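Guter woven placemats, set of four: two months on my table
Last updated 4 May 2024
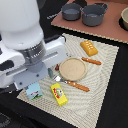 The cream placemat on a black tabletop.

Guter says these mats "wipe clean in seconds." I've been lied to by placemats before, so I bought one set with my own $32 and used it every day from March on.

Crumbs, yes. They shake right out. Tomato sauce is another matter. It gets down between the ridges and a damp cloth mostly pushes it around. I ended up at the sink with an old toothbrush, and there is still a pinkish patch on one mat that I turn toward the wall when people come over.

The listing has 1,986 ratings and nearly all of them glow. I read 141 before I got bored. Most were written the day the box arrived, which tells you how a mat looks and not much else. Kanchan Nautiyal, who edits these pages, has the Pryor vinyl ones and likes to remind me that hers cost half as much. They are ugly. They are also clean.

Good points: the mats lie flat and don't slide, and the fringe hasn't come apart yet. I'm not convinced it will last the year. A glass with a narrow foot wobbles on the ridges, so use a coaster, or skip the mat.

Fine for coffee and toast. I wouldn't pay full price again.

Contact | Copyright Rorkden Home Reviews | Back to top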